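Grarnden College Estates Development Group
Minutes of the meeting held in the Board Room at 2.00 pm

Present: Hanneke Verschueren (Chair), Huw Vaughan (Estates), Sem Goossens (Finance), Evelien Verbeke (Student Accommodation)
In attendance: Uriel Iturra (Osideck, project managers)

1. Apologies and minutes of the last meeting
There were no apologies. The minutes were agreed as a correct record, subject to one change at item 5, where "Block C" should read "Block D".

2. Matters arising
Mr Vaughan reported that the bat survey of the old boiler house had been received and passed to the planning officer. The question of the shared boundary wall remained open. A reply from the neighbouring owner's solicitor was still awaited.

3. Student residences: appointment of contractor
Mr Iturra presented the tender report. Four firms had been invited to tender and three had returned compliant bids. Osideck recommended that Leemans be taken forward as preferred bidder for the new residences, which will provide 867 study bedrooms.

Mr Goossens asked whether the price allowed for diverting the water main. Mr Iturra confirmed that it did, but that the electricity substation was carried as a provisional sum. Members asked for that sum to be shown separately in all future cost reports.

It was resolved to enter into a pre-construction agreement with Leemans, on the understanding that no building contract would be signed without the further approval of this Group. 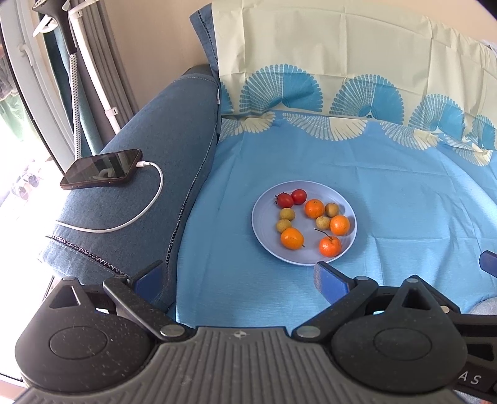 The Chair asked that the unsuccessful bidders be written to before any public announcement was made. Mr Iturra would supply the scores for inclusion in the letters.

4. Design matters
Ms Verbeke reported on the consultation with residents. The main concerns were noise between rooms, the size of the shared kitchens and the lack of covered cycle storage. The architects, Plotis, had since added 40 cycle spaces beside the east entrance. Revised kitchen layouts were expected in December.

Mr Vaughan noted that the fire engineer had not yet commented on the second staircase. Members agreed that the room layouts should not be fixed until those comments had been received.

5. Site access and working hours
A draft traffic plan was received. Deliveries would use the north gate only. The Group did not support the request for Sunday working and asked that it be removed from the plan.

6. Any other business
Mr Goossens advised that the insurers wished to inspect the site before demolition. Mr Vaughan would arrange access.

Actions
HV: arrange insurers' visit; pursue reply on boundary wall
UI: supply tender scores; show substation sum separately; amend traffic plan
EV: circulate kitchen layouts when received

The meeting closed at 3.40 pm.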